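How to set up a small drying place with a dish rack and a cardboard tray

In our rented flat on Heywood Street the kitchen counter is very short, so I dry the dishes on a table beside it. This is how I prepare it. You need a dish rack, a shallow cardboard box without a lid, a dark cloth and some duct tape.

1. Spread the cloth over the table. Small folds do not matter, but pull it flat in the place where the rack will stand.

2. Put the rack on the cloth, then push the box against its side, so they touch.
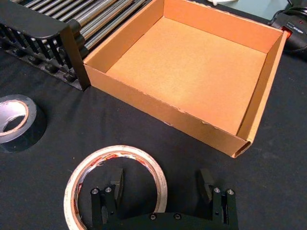 3. Check the corners of the box. If the layers of cardboard begin to open, press them together and put two short pieces of tape on the outside. My box came from a Brestitz delivery and it has lasted seven months.

4. Turn the rack so the rods run from the front to the back. Plates go in the slots, big ones first.

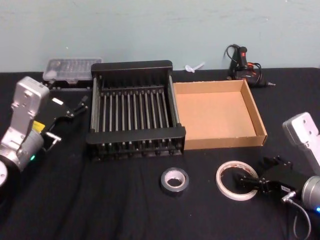

5. Use the box only for things which are already dry, for example spoons, lids and folded towels. Wet things will make the bottom soft.

6. After the evening washing, leave the plates for roughly two hours. Then lift the rack and feel the cloth under it. If it is wet, hang it up for the night.

My neighbor Sofia Moschos lines her box with baking paper and changes it when it gets dirty. I have not tried this yet.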